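I went to the Caltgate open day in August half expecting to be sold something, and I came away with a tote bag and a price list, so I wasn't far off.

Caltgate rents furnished rooms by the month. The pitch is that a person can live well in very little space if they follow the Tuller method, a set of tidying habits that Hugo Carrasco has been teaching for a couple of years and now wants to put in every building the company runs. There are 323 rooms so far. Visitors got to see 2 of them, plus the laundry in the basement and a lounge with good coffee.

The first room was a show room and told me nothing. Anyone can keep a place tidy when no one sleeps there. There were three identical shirts in the closet and a bowl of lemons on the desk. Carrasco talked for a long time about "resting surfaces," by which he meant the bed, the desk and the top of the dresser. Under the method nothing is allowed to stay on a resting surface past 10 in the morning. I asked what happens to clothes that have been worn once and aren't ready for the wash. He said they go on the valet hook. I asked where the valet hook was, and he said it was coming in the next phase.

The second room was lived in, and I wish we'd been given more than ten minutes there.
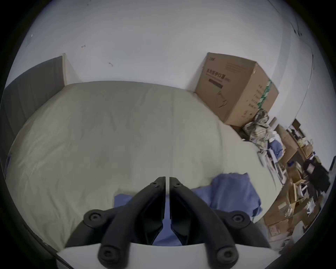

My own bedroom has never passed a 10 o'clock rule in its life, and I doubt most people's has. You get up, you pull the duvet more or less flat, and whatever is in your hand goes down on the nearest edge of it. Later it gets moved to a chair. The chair is where the Tuller method falls apart, as far as I can see, and the handout doesn't mention chairs once. It also has nothing to say about cardboard boxes, which in my experience arrive with something useful inside and then stay for years as furniture.

Rajkumari Tyagi, who was in my group and has rented from Cevau across town, put it better than I did. She said a room that size needs a closet with a door that opens all the way, and then you wouldn't need a method. Carrasco wrote that down. I don't know what he plans to do with it.

The folding lesson in the lounge was fine. We each got a blue towel and a flat board, and Mireille Azar showed us how to fold in thirds around it. Mine came out neat on the second try - I'll give them that. The board is for sale. So is the Cabello under-bed drawer, which rolls nicely on a bare floor and badly on the rug they had put it on.

Would I go again? For the coffee, maybe. If you're thinking of renting, skip the talk and ask to see a room somebody lives in, then open the closet yourself. The next open day starts at 2 p.m. and you have to sign up at the front desk.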